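Equipment plan, folding station. Draft 3, January 30, 2026
Nesma Lahlou, Rutilio Barrera, Satish Upadhyay

## Where we are with money

We got $2,164 for the term. Arm is on loan from the department so it doesn't come out of that. Everything else does: fingers, wrist camera, work surface, lights, shirts. Prof. Orozco wants the full list before anything gets ordered, so this section is mostly the list plus why.

## Fingers

Biggest open question. Stock fingers are fine for boxes, not great on thin cotton. Two quotes so far:

- Storkero, soft tip set, $153 a pair, ships in a week
- Skallotley, thinner tip, cheaper, but they want a minimum order and we dont need that many

Rutilio wants to buy two pairs from Storkero and keep one as spare. Satish thinks we should print our own first and only buy if those slip. We went with Rutilio's plan for the budget, printing stays as backup. Can change until the order goes in.

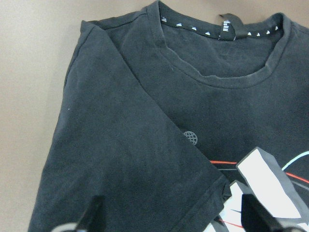 Sleeves are what drives the cost here. A sleeve folded in over the chest makes an extra layer, and the tips have to get under the edge without dragging the rest. Dark shirts are their own problem for the camera, black on black, the fold line barely shows up in places. So lighting goes up a spot on the list, ahead of the second camera.

## Camera and lights

Keep the small wrist camera. Adding two diffuse light bars from Sandoval, nearly $100 with mounts. Second overhead camera is moved to "if money left." Nesma disagrees, noted.

## Shirts

Used ones, from us and from the thrift store. New shirts are too stiff and all the same. We want worn fabric, prints, different necklines. Budget line is small, just put in a bin and a lint roller.

## Surface

Plain and pale. Floledura sells a mat in the right size but shipping is almost as much as the mat. Evaristo Carrillo in the shop said he can cut us a board, so zero for now, and teh mat only if the board has too much texture.

## Still to do

- get Skallotley to confirm the minimum in writing
- measure the bench again, first numbers were off
- ask Prof. Orozco if spare fingers count as consumables
- order by start of March or we lose the money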